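3.2 Collecting the folding demonstrations

All demonstrations were given by remote control. The operator sat at a desk beside the workspace and moved two hand controllers, and the two arms followed with their grippers. We first tried guiding the arms directly by hand, but the operator's own sleeves and forearms kept covering the cloth in the recorded video, and those recordings were dropped. None of the results in Section 4 use them.

Four operators took part. Three had used the Veltton controllers before. The fourth, Hae-won Gil, had not, and she practiced on towels for one afternoon before her recordings were kept. Each operator gave 50 demonstrations per garment type, in blocks of ten with a break between blocks. A demonstration began with the garment dropped onto the table from a low height and ended when the operator pressed a foot pedal. Both arms then moved back to their rest positions, and a final still was saved. An example for the denim group is given in Figure 4.
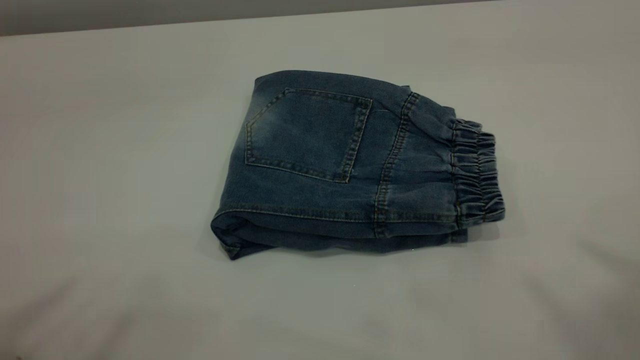
Figure 4. Folded jeans with an elastic gathered band, on the work table. The back patch pocket is on the upper face and the gathered band is at the right end.

Jeans of this kind were the hardest garments in the set to teach. The elastic pulls the fabric together and stands higher than the flat panels, so a fold that looks square at one end can be thick and uneven at the other. Operators were told to leave the elastic alone once the last fold was made. Early recordings in which they pressed it down repeatedly produced a policy that did the same thing without stopping.

We did not ask for a perfect rectangle. A demonstration was accepted if the garment formed one compact bundle that lay wholly on the table. A slight tilt was allowed, as was a layer showing at the folded edge. Stricter rules were tested in October and made the operators slower, with a median time of 40 seconds for a pair of jeans, and the trained policy did not improve.

Two of the authors checked every final still against these rules without knowing which operator had made it. They disagreed on 11 stills from the denim group, and the matching demonstrations were left out of training. Recordings in which the connection to the controllers dropped were also removed. The remaining data were split by garment, so that no single pair of jeans appears in both the training and test sets.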